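Ticket: Nightly backup stops at 51 percent
Product: Vonirell Backup, desktop edition
Site: Lastow office
Status: Closed
Priority: Normal

Problem as reported

The nightly backup of the shared accounts folder starts on time and stops at 51 percent. No error window. The log has one line, "target not available," and then nothing until the next night. Same result four nights running. The backup goes from the office desktop to a second internal drive. A copy to the Matheson branch is supposed to follow but never starts, as it waits for the first job to finish.

What was tried before opening the ticket

Restarted the desktop. Ran the job by hand at lunch and it finished. Ran it by hand again the next day and it finished again. Left it to the schedule and it stopped at 51 percent.

Free space on the target is over 100 GB, and the job needs 50.

Step 1. Rule out the drive

Shut down, unplugged, side panel off. Checked the seating of the target drive and the data cable at both ends. The blue drive trays in this model have to go all the way in or the connector only half meets. Ran the full surface test afterward. No bad sectors, no reallocated sectors.
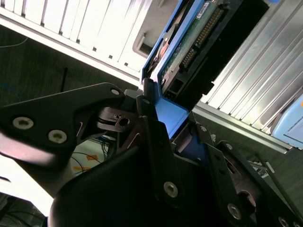
Step 2. Rule out the schedule

Moved the start from 1645 to noon. The job finished. Moved it back to 1645 and it stopped at 51 percent. Tried this twice with the same result, so the time of day matters and the files don't.

Step 3. Power settings

The office runs a power plan pushed out by Pundar, our IT contractor. It puts disks to sleep after 50 minutes without keyboard or mouse use. People leave soon after the job begins. The plan should not sleep a disk that is being written to, but the backup spends a long time reading and comparing before it writes again – long enough for the target to go idle.

Turned off disk sleep on this desktop only. While the panel was still off, also went over the power cables inside the case and pushed each connector home. No change in the drive readings before and after, so I don't count that as part of the fix.
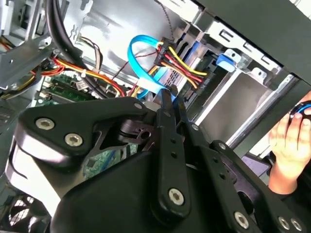 Reply from Vonirell support: We agree with your reading of the log. The compare stage does not keep the target awake in your version. Please leave disk sleep off for now, and also turn on "Hold target open" under Job, Advanced. It is off by default. If the job stops again with both settings in place, send us the full log folder and not only the last page.

Step 4. Follow-up

Turned on "Hold target open" as asked. Scheduled run at 1645 reached 100 percent, and the Matheson copy started right after it. Five more nightly runs, all complete.

Asked Pundar to leave this desktop out of the power plan so the setting doesn't get overwritten at the next push. They confirmed. Restored one folder from the new backup to a test location and the files opened normally.

Closing the ticket.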